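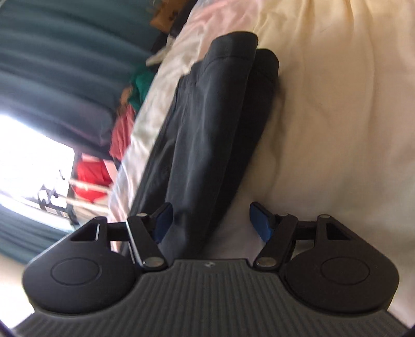
Ga-eun Yeon said she wished to begin before the welcome, if the chair would let her, with the letter from Lundenstead Town Hall, which she had read on her porch three times and liked a little less each time. The letter tells us that the opening prayer at town meetings will go on "under review" until further notice. In her view a review with no end date is a polite way of dropping the thing, and she would sooner be told no to her face. There was a good deal of nodding at this.

The chair, Yu-na Gil, thanked her and then gave the welcome anyway, a bit out of order, and was glad to see so many faces on a wet evening. We were in the upstairs room at the Jallis Street church, and our thanks go once more to the congregation for letting us have it, and for the coffee, and for the lemon cake that came up the stairs at the halfway point.

Minutes of the April meeting

These were read and accepted with one change. The line saying that our members "demand" the return of the prayer should read "ask for." The member who raised it said we had asked, and asked nicely, and the record ought to show it. Agreed by all.

The opening prayer

Most of the evening went to this, as everyone expected. For the sake of newer members the chair went back over the ground. Until last winter, each town meeting opened with a short prayer given by a local minister, and on a few occasions by a lay person. A resident wrote in to object. The town attorney advised the council to stop while a written policy was drawn up, and no policy has been seen since. The chair wanted it noted that she bears the resident no ill will at all. He came to one of our meetings in the spring, stayed to the end, and was good company, and she hopes he will come again.

The petition now stands at 700 signatures, gathered after services, at the farmers' market, and outside the hardware store on Yang Avenue (with the owner's kind permission). A sheet that had gone missing turned up inside a hymnal, to general relief. The clerk has told us by phone that names from outside the town limits will be set aside, and on a first look 79 of them seem to be from out in the county. Those folks will be written to and thanked all the same, as several of them drove in specially.

A longish discussion followed on what we are asking for. One member felt strongly that the prayer should go back exactly as it was, Christian and unashamed of it, since that is what the town had for as long as he has lived here. Others felt just as strongly that the council could never agree to a list with only churches on it, and that it would be wrong to want one. Ga-eun Yeon said that if the rabbi from across the river or the new Buddhist fellowship wished to take a turn, she would stand up and bow her head along with everybody else, and she did not think her own faith would come to any harm by it. The first member said he could live with that but would like it understood that he had come a long way to get there. It is so understood.

In the end we settled on a draft to put before the council. Turns would be open to any congregation or fellowship meeting in town, taken in the order they sign up. The prayer would run no longer than two minutes, and the person giving it would not speak for or against any item on the agenda. Residents would be free to stand, sit, or step out in the hall as they please, and the chair of the council would not ask anyone to rise. The sentence about not asking people to rise was put to a separate vote, as two members thought it fussy, and it passed comfortably.

It was asked whether we should have a lawyer look the draft over. Yu-na Gil has a call in to a legal aid group that handles religious liberty matters and will report back. She cautioned that they are busy people and may take their time. Meanwhile she asked all of us to please not argue the case on the town's web page, where things have gotten rather sharp, and where she had to read one of our own members' posts twice before she believed it was his. The member apologized very handsomely and has taken it down.

The flyer

Presex sent over a proof of the flyer and a price of $89 for the whole run, folded. Everyone liked the blue. The word "council" is spelled "counsel" in two places and will be corrected before it goes to print. There was a motion to take out the verse from Micah to make room for the meeting time, then a second motion to keep the verse and make the type smaller, and the second one carried. Ga-eun Yeon will return the marked proof and pick up the boxes.

Speaking at the public comment period

Thirteen people had put their names down to speak, and the clerk allows three minutes each. The chair said gently that this was perhaps more than the council could hear with a good heart, and asked whether some would be willing to let a neighbor speak for them. Several were. Those still on the list are asked to write out their remarks and try them aloud at home against the kitchen clock. Please do not read from the same article. Please address the council and leave the resident who wrote in out of it - he has a right to his letter.

Rides are being arranged for anyone who does not care to drive after dark. Meet in the church parking lot at 6:15 p.m.

Other matters

The food pantry on Jallis Street is low on canned fruit and baby cereal, and there is a box by the door downstairs.

A member asked if we might start these meetings half an hour earlier in the summer. No one objected, so we will begin at 6:30 p.m. from June on.

We closed with a prayer, given by Yu-na Gil, and it came in under two minutes. The meeting ended at 8:50 p.m., and those who stayed behind helped stack the chairs.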